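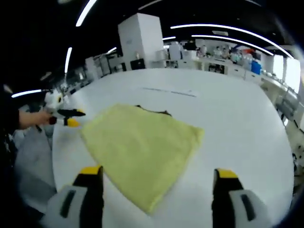 家用纺织品在折叠之前的铺展状态，对折后的边线位置和表面褶痕都有影响，而已有的整理规范多从第一道对折写起，铺展这一步往往只用“摊平”带过。本节讨论铺展阶段的初始形态及其记录方法。材料落到台面上以后，边缘很少与台边平行，多数呈一定角度的偏斜，角部也会有局部翻折。图中的黄绿色织物即斜铺在白色台面上，远端一角略向上折，布面留有浅褶。这类状态在本文中记为“偏斜铺展”，与边缘基本平行于台边的“正位铺展”分开统计。偏斜本身不妨碍后续折叠，但操作者若以台边为参照取对折线，折成后的上下两层就容易错开。因此我们要求先以布面自身的长边定向，再处理翻折的角部，最后才抚平中间的浅褶。顺序颠倒时，中间抚平的部分常因拉角而重新起皱，需要再做一遍。

材料取自Nalasance家居织物系列及一批日常穿着的上衣，全部按Nurnlow洗护程序洗涤、晾干并静置过夜后使用，不熨烫，不喷定型剂。台面为Clonitz工作台，表面光滑，布料在其上拖动时阻力小，便于调整方向，缺点是轻薄的衣料容易整体滑移。全部记录在Tanasarn实验室完成，自3月开始，共得到铺展记录700多次。每次记录包括初始形态、调整顺序和结束形态，调整过程中出现的返工单独注明。记录由两名操作者分别判读，意见不一致的条目放回原始材料中重看，仍有分歧的不计入统计。

上衣的铺展比矩形织物复杂，主要困难在袖子。衣身摊平后，袖子可能压在衣身下方、折向胸前，或者向外伸展但在肩部堆叠。我们把衣身和袖子作为两个阶段处理：先确定领口与下摆的相对位置，使衣身左右大致对称，再依次展开两侧袖子。展开时从袖口一端拉向外侧，袖口略微抬离台面，可以减少袖身与台面的摩擦，衣身也不易被带偏。袖口放下之后再检查肩部接缝处，有堆叠的，用手掌从领侧向袖侧推开。
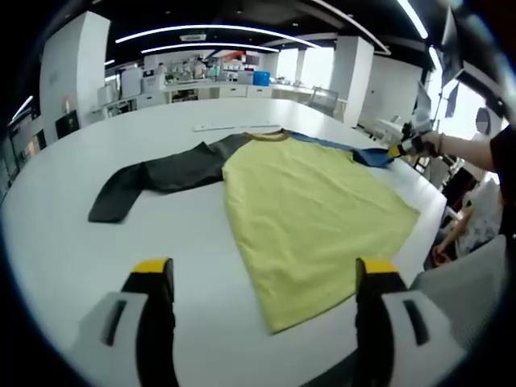

图2 拼色长袖上衣的铺展：右侧蓝色袖子的末端被夹住并拉向外侧，部分袖身离开台面

图2中的上衣为拼色款，衣身浅黄绿色，领口一圈为窄的棕褐色，两袖颜色不同。这种配色给判读带来了方便，袖与衣身的分界清楚，接缝处的堆叠也容易辨认。以左侧的深炭灰色袖子为例，袖身斜向伸出，袖口一端向下折，与肩相接的部位聚有一团褶。按本文的标准，它属于“已展开、未理平”，需要继续处理肩部和袖口。单色上衣在同样情况下判读难度较高，尤其是深色衣料，褶与缝线混在一起，判读者须借助接缝走向来判断，所用时间也较长。

需要说明的是，领口在统计中没有单列。带领圈的上衣平铺后，领口前后两片的高低差使领线呈浅弧形，这一弧度随款式变化，不能当作铺展是否到位的依据。我们只看领口中点与下摆中点的连线是否偏离衣身的对称轴，偏离明显时先调整衣身，袖子留到下一步。下摆较宽的款式，下摆中点不易目测，可将下摆两端轻轻对齐后找出中点，再放回原位。

返工多出现在袖子阶段。常见情形是第二只袖子拉得过远，衣身随之转动，先前理好的一侧又离开原位。对此，操作规程中增加了一条：展开第二只袖子时，另一只手轻按同侧肩部，待袖口落到台面后再松开。毛巾类织物没有对应的步骤，其返工主要来自角部，翻折的角未完全打开就开始对折，折好后会在内层留下一个小三角，从外面不易看出，叠放时才显出厚度不均。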